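Party boat fishing

Party boat fishing, also called head boat fishing, is a form of recreational sea angling in which passengers buy single places on a shared vessel instead of hiring the whole boat. The name "head boat" comes from the practice of charging by the head. The trade is usually presented as the cheap and sociable end of sea angling. Both claims are repeated more often than they are tested, and the second depends a good deal on the weather.

Definition and terms

There is no settled line between a party boat and a charter boat. Operators tend to call a vessel a party boat when it sells places one at a time and sails to a fixed timetable, and a charter when one group takes the lot. Many boats do both, switching according to demand. In Galtham, where the two kinds of trip leave from the same quay, the harbour notice board has at various times used "party", "shared", "open" and "walk-on" for what seems to be the same thing. Writers who treat these as separate classes have rarely explained how they differ.

The word "party" has also caused trouble. It refers to a group of passengers, though some operators have been happy to let holidaymakers think otherwise.

Origins

The usual story is that the shared trip was invented by working fishermen who took paying visitors out in the slack months. In Galtham the credit is given to Amado Buenaventura, who is said to have carried anglers aboard a converted netting boat, the Giseo. The account rests almost wholly on a pamphlet by Muireann Horgan, who gave no source for it, and on a painted sign that was put up later. Horgan's claim that the Giseo carried 80 anglers on its first trip can't be squared with her own statement, six pages on, that the boat was licensed for 24. Later writers have mostly copied the larger number.

Tremstead has a rival claim. It is no better supported, and the two towns have tended to argue from loyalty more than from records.

Practice

A typical trip lasts between six and ten hours, including the run out and back. Anglers fish from the rail, each keeping to a set place, and the skipper moves the boat between marks. Rods, weights and bait are normally included in the fare or rented on board. The crew untangle lines, unhook fish and, on many boats, clean the catch on the way home for a tip.

Places at the stern are widely held to be the best. The belief is strong enough that regulars arrive well before sailing to claim them, and some boats charge extra. The evidence is thin. When a boat is anchored in a tide, lines at the stern run clear of the hull and tangle less, and bait washed back from the bow may draw fish that way. On a drifting boat the advantage is much harder to show, yet the price of the place stays the same.

Catch claims

Advertised catches should be read with care. Operators publish the good days and are under no duty to publish the others. Benjie Lumanlan, who kept a log over one season aboard the Javier, recorded 34 trips, and on six of them no passenger landed a fish large enough to keep. The boat's own notices for the same season mention none of these. Lumanlan's log has been criticised in turn, as he fished from the bow on most trips and wrote up some entries from memory.

Phrases such as "fish guaranteed" usually turn out, in the small print, to mean a reduced fare on a later trip. Fish finders and other electronics are given great weight in advertising, but a screen that shows fish under the boat does not make them feed.

Food on board

Larger boats have a galley selling hot drinks and simple meals. Smaller ones ask passengers to bring their own food, and sandwiches are the common choice as they can be eaten with one hand. The superstition against bringing bananas aboard is well known among anglers. Juwita Lubis has argued that it was spread mainly by magazines and souvenir shirts, and no early local record of it has been found in either Galtham or Tremstead.

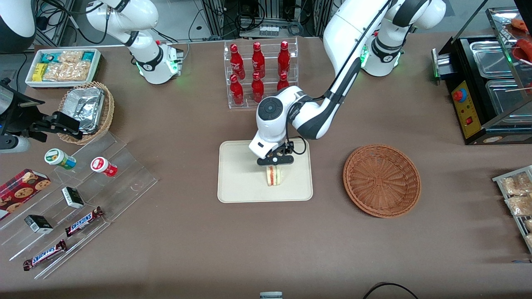

A triangular sandwich with a reddish and green filling, held above a cream-coloured tray.

Advice to eat a large, greasy breakfast to "line the stomach" against seasickness is still handed out on the quay. Most experienced passengers ignore it and eat something plain.

Effect on fish stocks

Operators commonly say that rod and line fishing has little effect on stocks. For a single boat this may well be true. It is less clear for a fleet that visits the same few wrecks from March until autumn, and catch returns are too patchy to settle the matter. Jonalyn Cabanatuan, in a talk given at Tremstead on 28 Jan 2024, called for returns to be made compulsory. Skippers at the meeting objected to the paperwork - and, in two cases, to the idea of other skippers learning where they fished.

Many boats now ask for undersized fish to be put back. How many of those fish survive, above all when brought up from deep water, is disputed.

See also

Charter boat
Wreck fishing
Bag limit
Seasickness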